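# Unit 7: Intermittent Faults at the Wrist

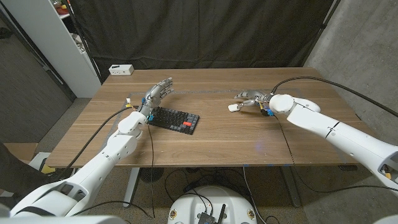
Intermittent faults are the most expensive class of fault in a two-arm cell, measured in hours per repair. A hard fault stays where it is until someone finds it. An intermittent one clears when the arm is parked, and the arm is usually parked before anyone opens a meter. The failure studied in this unit occurred in a desk-clearing task with a keyboard on the table and a small object held in the right hand. The wiring to watch is at the wrists: colored wires run into the left wrist housing next to a blue connector, and black cables leave both wrists and cross open space before they reach anything else. Every one of those cables changes shape when its arm moves. A cable that changes shape is a wear part and goes on the inspection list as one.

## 7.1 The event

The task ran under the Tevon controller with the Skivska hand driver. The right hand was to pick up an object, carry it over the keyboard and set it down on the left side of the table. In April the right hand opened during the carry. The object fell on the keyboard. The arm did not stop. It completed the carry with the fingers open, lowered to the place position, "released" nothing, and returned home. The controller logged the cycle as a success.

Two separate failures are present, and the notes treat them separately:

1. The hand lost communication with the controller for long enough to drop its grip command.
2. The controller did not detect the loss and continued the motion.

Students tend to write up the first and skip the second. The second is the safety matter.

## 7.2 What the log showed

The hand driver writes a frame counter. In a healthy run the counter increases by one per frame with no gaps. In the failed run, 53 consecutive frames were missing. At a frame rate of 100 Hz this is a gap of 0.53 s. The driver's timeout was set to 1,008 ms, a value carried over from the Clestance bench setup, where the hand was clamped to a stand and a late stop had no consequence.

The gap was therefore shorter than the timeout, and no fault was raised. The hand firmware had its own, shorter timeout. On losing commands it went to its default state, and its default state was open.

Work through this before reading on. Each device behaved according to its settings. The settings had never been compared with each other.

## 7.3 Locating the break

The procedure used was as follows.

- Put the arm in hold with drive power on and the hand empty. Keep people outside the marked reach area.
- Record the frame counter at rest for two minutes. Result: no gaps.
- Rotate the wrist slowly through its full range under program control, at reduced speed. Result: gaps near one end of the range, in one direction only.
- Repeat with the hand communication cable supported on a temporary arm so that it carried no load. Result: no gaps.
- Remove drive power, lock out, and measure continuity while flexing the cable by hand near the connector. Result: one conductor opened when bent toward the thumb side.

The fourth step is the useful one. It separates "the cable is bad" from "the cable is bad under this load," and it can be done before anything is unplugged. Unplugging a connector and plugging it back in will often hide a marginal contact for days. Do not reseat first.

The conductor had broken inside its insulation just behind the strain relief. The outer jacket showed no damage. Angeliki Kontogiannis, who carried out the teardown, noted in her report that the cable had been tied to the wrist joint too tightly to slide, so that all of the bending took place over a very short length.

## 7.4 Corrective action

**Cable.** Replaced. The new cable has a service loop sized for the full wrist range, and the first tie point was moved back from the joint. The loop was checked at both ends of travel — not only at the home pose, where any loop looks adequate.

**Timeout.** The controller timeout was reduced to a value below the firmware timeout of the hand. The controller must know about the loss before the hand acts on it. If the order is reversed, the arm is moving with a hand whose state is unknown.

**Default state.** Changed from open to hold last position. This is not a universal answer. A hand that holds on loss of communication can trap a finger, and the Mussa cell, where people hand parts to the robot, keeps the open default for that reason. The choice belongs in the risk assessment of each cell.

**Success check.** The cycle is now logged as a success only if finger position at the end of the carry is consistent with an object in the grip. Commanded position is not evidence of grip.

## 7.5 Limits of the fix

The position check cannot tell the correct object from a different one of similar width. It also fails for very thin objects, where the closed-empty and closed-full readings overlap. Motor current was tried as a second signal and was too noisy at low grip force to set a threshold.

The inspection interval for the wrist cables is still a guess. One failure gives no distribution.

## Problems

**7-A.** Using the figures in 7.2, find the largest number of consecutive missing frames that the original controller timeout would have tolerated. State your assumption about when the timer starts.

**7-B.** Draw a timeline for the failed cycle with separate rows for the arm, hand firmware, hand driver and controller. Mark the interval in which the controller's belief about the hand was false.

**7-C.** Propose a test, using no extra sensors, that would find a one-direction wrist cable fault during the startup routine. Give its running time and the arm clearance it needs.

Reading for next unit: sections 8.1 and 8.2, stop categories.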